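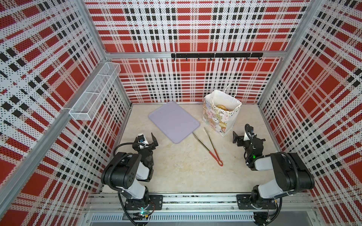

How long does a fan post about a magazine shoot keep getting replies? Two days at most, in our data, unless the group has a comeback announced in the same month.

4.2 Reply decay in fan blog posts

We looked at 1,793 posts from two fan boards, Nyanda and Radside, all of them on photoshoots, covers or airport pictures of K-pop singers. Music news left out. Also left out: reposts with no added text, and anything in which the singer's name couldn't be matched (spelling is all over the place, one idol had nine versions). Coding was done by Voicu and Urban, disagreements went to Barbu.

Most posts are short. Median 70 words, nearly all praise, nearly all about face, hair or clothes. The magazine gets named in the first line, the photographer almost never. Location is named when it is abroad. Seoul studio shoots: no location given, as a rule.

Replies come fast and then stop. The steep part is the first evening. A second bump shows up when the full spread is scanned and posted, usually by one of the same few accounts, and this bump is bigger on Radside, where scans are allowed in the thread. Nyanda moderators move them to a seperate board, so the original post just dies.

Figure 4. Replies per hour after posting, both boards, November posts only. Solid line Nyanda, dashed line Radside. Posts with no replies are kept in.

Comeback months look different. We had 185 posts that fell inside one, and there the curve never really goes flat. Fans come back to old photos to guess at hair color, concept, who styled it. Iordache read through these by hand and found that a good part of the late replies aren't about the shoot anymore, they're about the album. We kept them. Taking them out lowers the tail but doesnt change its shape.

Older groups are a special case. Reunited first-generation acts get fewer replies, but from the same names over and over, and the wording is warmer, more "our oppa" and less about clothes. Age comes up a lot (still looks young, hasn't changed). Hodoroagă suggests treating these readers as a separate population. Not done here, too few posts. See 5.1.

One problem with the timing. Radside shows the hour in the reader's own time zone and the archive copy was saved from two different places, so part of the early data is shifted. Corrected where the post itself gave a time, dropped otherwise.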